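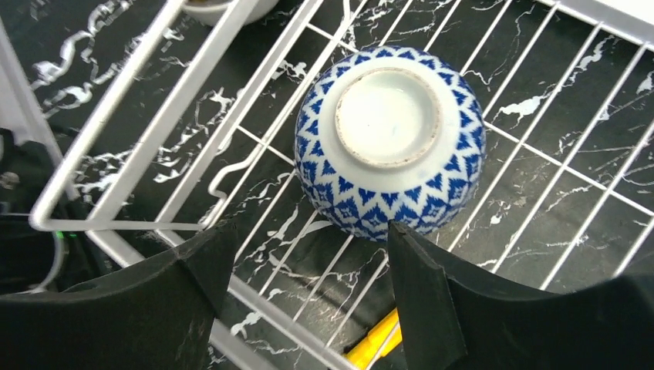

Patterned bowl, upside down on the rack

Bondale Home Recording Circle
Minutes of the September meeting

Present: 11 members, plus two visitors from Dreltcombe, who were made very welcome and who we hope will come again (bring headphones next time, the spare pair crackles).

1. Minutes of the last meeting
Accepted, with one correction. The song played at the end was mixed at 96 beats a minute and not 69, and its writer would like that known.

2. Reverb listening test
This took up most of the evening, and happily so. We ran the same dry vocal and the same snare through the Grønli plate reverb and through the free one that comes with the workstation on the club computer, with levels matched as well as we could manage by ear. Seven members preferred Grønli on the voice. On the snare it was a good deal closer, and there was a long and friendly talk over whether the extra brightness is a nice thing or just a loud thing. One of our visitors suggested rolling off the low end before the reverb, below 400 Hz, and we tried it then and there. The vocal cleared up beautifully! Several people wrote the number down.
Agreed: to repeat the test next month with acoustic guitar and a longer decay. 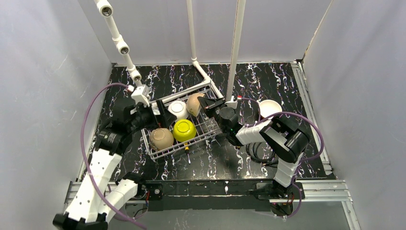
Robot arms over the black veined floor

3. Hokeo sampler license
The shared license for Hokeo runs out at the end of the year. Most of us are still very fond of it, although the new browser window is slow to open on older laptops, and one member has gone back to the previous version and is perfectly content there. The upgrade would come to $400 for the whole group. A member asked whether we use it enough to justify that, and it was a fair question, so everyone is asked to send in a list of songs they have used it on.
Agreed: to decide in November, once the lists are in.

4. Club sample folder
The folder is getting muddled again. Please put the tempo and key in the file name, and please don't upload whole songs, however good they are (and a couple of them are very good). The rain recordings have been moved into their own folder.
Action: all members to rename their own files before the next meeting.

5. Any other business
The left monitor speaker hums when the kettle is on. We will try a different outlet.
A request was made for a beginners' half hour on compressors, starting at 6:30, before the main meeting. This was warmly received, and two members offered to lead it between them.
Someone left a gray audio cable behind in August. It is in the drawer with the adapters.

The meeting closed at 9:15, after one more listen to the snare.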